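The Slow Business of Emptying a Bag

Sternance opens its handling lab to outside visitors in September, and the first thing a visitor is asked to do is leave any loose strap or lanyard on a hook by the door. The lab occupies the rear of a former bindery. The front half is offices. The test cells are in the back, behind a fire door, and the one that draws a crowd on open day is a two-arm cell running a job most warehouses still give to people: moving soft or round goods between thin plastic bags and an open basket.

The task looks minor on paper. A grocery fulfillment line does it all day, and so does anyone unpacking at a kitchen counter. For a pair of arms with two-finger grippers it combines several problems that are usually studied apart. The bag has no fixed shape. The goods inside it shift when it is lifted. The opening closes again as soon as the tension goes off it, so one arm generally has to manage the film while the other handles the contents.

The cell is kept simple. Both arms are bolted to a single rail along the front edge and reach inward over a marble-look floor. Each carries its own camera below the wrist. The goods are orange rolls with scored tops, some in the basket and some in clear bags, and the basket itself is a plain lattice type. Its open walls give the wrist cameras a partial view of the contents from the side.
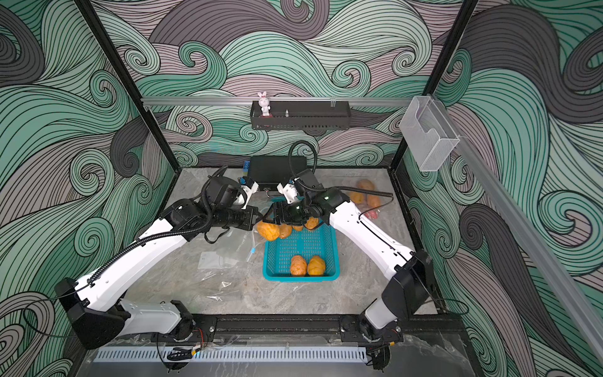 Daichi Shimada thinks the basket is the wrong place to look for progress. Placing a roll over a rim was solved years ago, he told the group at the rail, and he would pay attention only to how long the arms spend on the film before the first item comes free. On his reading, that interval is where a line loses its throughput, and a faster arm would do very little to shorten it.

The lab's records bear him out to a degree. Sternance has logged 2,567 attempts on the bag task since the cell was commissioned, of which 386 ended in a stop. A stop means that the operator ended the attempt or that the force limit tripped. Most of them are filed under film handling. The remainder are split between drops and collisions with the basket rim, and the lab does not publish the division because the two categories were merged in the early logs.

The control software is a version of Andotby, which the lab licenses from Esteo and has modified heavily. It runs both arms from one policy. An earlier version used a separate controller for each arm and a scheduler to keep them apart, and it was dropped after 3 months. The two controllers spent too much of each attempt waiting for one another. With one policy the arms come closer together than a cautious integrator would like, and the force limits were lowered to compensate.

Visitors could follow the wrist camera feed on a monitor beside the cell. It is a less comfortable view than the one through the front. The gripper takes up much of it, and the background swings whenever the joint turns. 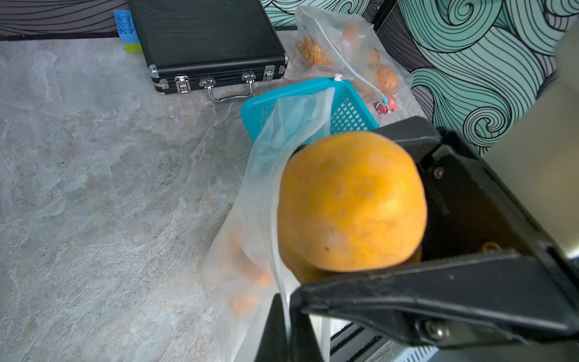

Grip force is the setting that takes the most time to tune. The lab starts low and raises the closing force in small steps until an item survives a lift and a half turn of the wrist. Bread dents, and a dented roll counts as a failure even if it lands where it should. Fruit is more forgiving. An orange with a dimpled peel can be held with one finger pressed on top and the other wrapped beneath it, and the matte black fingers can stay closed on it with a clear bag hanging down beside them. The bag is the complication. Film caught between finger and peel lowers the friction, and the motor current alone does not reveal that it is there. The lab's present approach is to check the camera view for film before the lift and to reopen the fingers if any is found.

The Takeda fingertips due for trial next are softer and slightly wider. Staff expect them to help with bread and to make narrow bag openings harder to enter. Both sets will be run on the same goods, in the same cell, with the force limits left where they are.

The open day closed at four. The cell was left powered for a further series of attempts, and the visitors collected their lanyards on the way out.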